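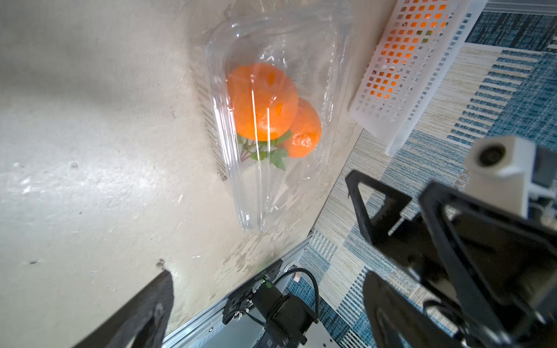
Tangerines in a clamshell, wrist camera view, Cakden arm at the Clilladby open day

How to run a pick-and-place demo at an open day

Wrote this up fast after the Clilladby open day in March, mostly so the next team doesn't start from zero. It covers a two-arm tabletop setup with wrist cameras and a crowd standing close. If your arms live behind a fence some of this won't apply.

What you need

- The arms, mounted and tested at home first
- A laptop with the demo loaded and the network turned OFF
- One spare laptop, same software, same settings
- A second screen for visitors, big enough to read from the back
- Power strips, tape, floor covers for cables
- Clear containers, fruit, bags, a few soft things
- Printed sign with the talk times on it
- Marker, paper towels, zip ties

Budget two hours for setup. We had 133 people sign in and the first ones showed up while we were still taping cables, so two hours is not generous.

Step 1. Pick the table spot

Get there early and walk the room. You want a wall or a partition behind you and the crowd on one side only. Two sides is OK if you have a second person watching the far one. Three sides, don't.

Check the light before you unpack anything. Windows behind the crowd are fine in the morning and awful by 3 pm. We moved the table once at Clilladby and it cost us most of an hour, redoing the mounts and all the measurements. Mark the table legs on the floor with tape so if someone bumps it you can put it back.

Step 2. Mount and check

1. Clamp the bases. Push on them hard. Clamp again.
2. Route the cables with slack at every joint, then run each joint to its limit by hand.
3. Power on one arm at a time.
4. Home both.
5. Run the empty cycle 10 times with nothing on the table. Watch the cables, not the grippers.

If the arm stutters on the empty cycle stop and fix it now. It will not get better with people watching. Ours was a connector at the wrist, half seated. Pushed it in, zip tied it, fine all day.

The Heiskanen mounts we used need their bolts checked again after the first hour. Put that on your sign-off sheet, we forgot and remembred at lunch.

Step 3. Choose what the robot handles

Go for stuff people know. Nobody at an open day cares about a gray test block. Fruit is great, bright and cheap and you can replace it at lunch. Containers with lids are good too because everybody has fought with one.

Keep to one hard object per cycle. More than that and the cycle runs long and people drift off.
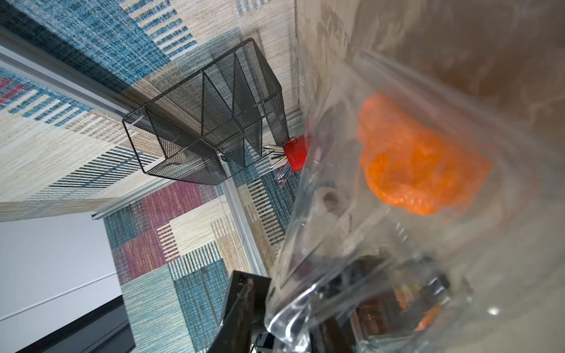 Clear plastic bags are the hardest thing you can put in a demo, so decide early if you want one in there at all. They fold, they shine, they change shape every time you let go. If you do use one, put something bright inside so visitors can follow it on the screen - the orange stuff in ours reads well even when the bag is a blur. Same goes for whatever sits near it. A mesh organizer and a bunch of pens give people a sense of size, and kids like to guess which one gets picked next. Swap the bag when it gets too crumpled. Bring more than you think.

Step 4. Set the speeds

Slow for the crowd. Whatever you run in the lab, cut it. We went down to around 17 percent of max on the reach and left the gripper close at normal, since a slow close looks like a fault to people.

Set the stop distance wider than usual. Test the stop button with the arm moving, with each person who will be on shift pressing it themselves. Do not skip this for the person who only covers the coffee break.

Step 5. Camera view on the big screen

Most visitors look at the screen more than at the arm. So:

- One wrist view at a time, full screen
- No code windows
- Turn off notifications (we had a calendar pop-up, embarassing)
- Lock the exposure. Auto exposure pumps up and down every time shiny plastic passes by
- Say out loud which arm the view is from, people can't tell

The view will be tilted when the wrist is tilted. Leave it. We tried a corrected view at Nekbridge last time and it made two people queasy.

Step 6. The talk

Four minutes, then questions. Order that worked:

1. Say what the arm is about to do
2. Let it do it, shut up while it moves
3. Say what was hard about it
4. Run it again with something moved
5. Questions

Point 2 is the tough one. Talking over the motion means people look at you and miss the grasp.

If a grasp misses, let it miss and retry. People clap more for the retry than for a clean run. Two misses in a row, reset and carry on talking.

Let a visitor move the container between runs, arms stopped, your hand on the button. Best part of the day for most of them.

Step 7. Clamshells and glare

Clear clamshells need their own step. The ridges and rims throw white streaks right back at the camera and the edges you want are the ones that wash out. Turn down any lamp pointed straight at the table. Try the container at a few angles and note which ones give a rim you can see. Fingers go low, at the bottom rim, one each side of where you want to hold. Not the lid. Lids flex.

Also keep a second container out of the way unless it's part of the task. See-through on top of see-through is rough on the software and on you.

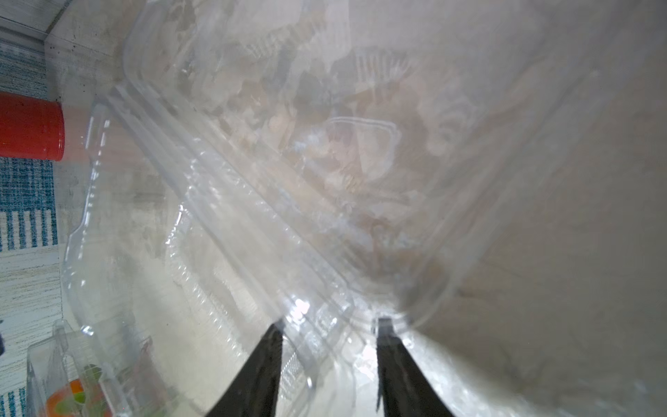
Step 8. Pack down

Don't start while visitors are still at the table, they will try to help. Order:

- Park the arms, power off, wait for the lights to go out
- Fruit in the compost or to whoever wants it, not back in the crate with the spare parts
- Cables coiled and labeled before they go in the box
- Bolts in a bag taped to the mount they came from
- Save the logs to two drives

Our logs came to just over 3000 grasps, rehearsals included. Copying took longer than expected so start that first, before the cables.

Quick fixes

Arm won't home - check the stop button is released. It's always the button.

Screen frozen, arm still moving - stop the arm first, then deal with the screen.

Gripper closes on nothing - container got nudged. Put it back on the tape mark.

Too many people at the table - finish the cycle, park, send half to the next booth and give them the time of the next talk.

Checklist is in the Cakden folder, same name as this page. Add to it if you run one.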